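## Columns, corks and a very good August at Kelilcombe

If you haven't been up to the teaching lab since the spring, do go and have a nose round! The small-scale chemistry evenings are back, the benches have been rearranged so that everyone gets some elbow room, and the glassware cupboard has had the sort of turnout it has needed for years. Thịnh Lã has been running the sessions and I went along to the first one meaning to stay for half an hour. I left at 9, starving and very happy.

The theme this term is column chromatography, done on a scale small enough that a mistake costs you a pinch of silica and a bit of pride.
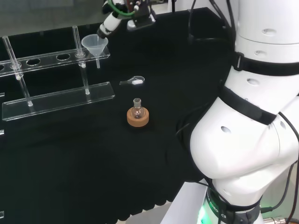 Small quantities take some getting used to. At school I learned to think in beakers, and it's a lovely surprise to find how much you can do with so little in front of you: a little heap of white powder in a plastic weighing spoon, a round-bottom flask sitting in its cork ring, a funnel waiting in the rack. I'm a complete convert to cork rings, by the way. Put a round flask down without one and you'll spend the evening chasing it (ask me how I know).

Thịnh starts everybody on packing. You plug the bottom, clamp the column upright, then add the silica as a slurry and tap the glass gently while it settles. Tap all the way round, and don't let it run dry! A crack in the bed means your bands come down crooked, and mine looked like a slice of marble cake. The second go was miles better.

Then there's the tap. Everyone opens it too far the first time, me included, and a quarter turn is plenty.

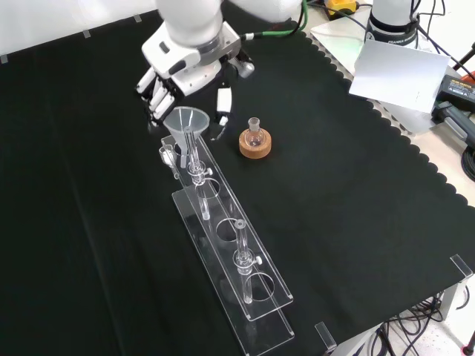 The mixture we separated was a pair of food dyes, which Trình kindly passed on to us along with a box of spare stoppers. Watching the yellow pull away from the blue is a real thrill, and there was a good deal of crouching down to bench height and shouting. We collected fractions, spotted them on plates and argued happily over where one colour stopped and the next began.

Next month the group moves on to plant pigments, so spinach from your own garden would be very welcome. There are four places left. Names to Thịnh in room 104, please, and bring a notebook you don't mind getting splashed. Goggles and coats are on the hooks by the door.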